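Painting a box room, quick version. Did ours in Zistville over a weekend in February, notes below while I still remember.

**You need:** filler, 20 sheets of sandpaper (we used 16), decent tape, roller, small brush, dust sheet.

## Prep

1. Clear the room. All of it, curtain pole too.
2. Fill holes. Leave overnight, dont rush it.
3. Sand, then wipe down with a damp cloth. Open the window.
4. Tape the skirting and sockets. Power off first.

## Painting

1. Cut in the corners with the small brush. Ceiling line last, it's fiddly.
2. Roll the big bits. Thin coats. Stop when your arm goes.
3. Wait. Tin says four hours, I'd give it six.
4. Second coat, same again. Pinkish tan is a nice safe colour for a wall, warm without going full salmon.

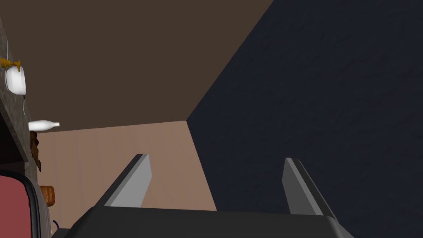

## Clearing up

Tape off while the last coat is slightly tacky, pull slowly. Brushes in warm soapy water straight away. Lid on tight and write the room name on teh tin, you will need it for touch ups.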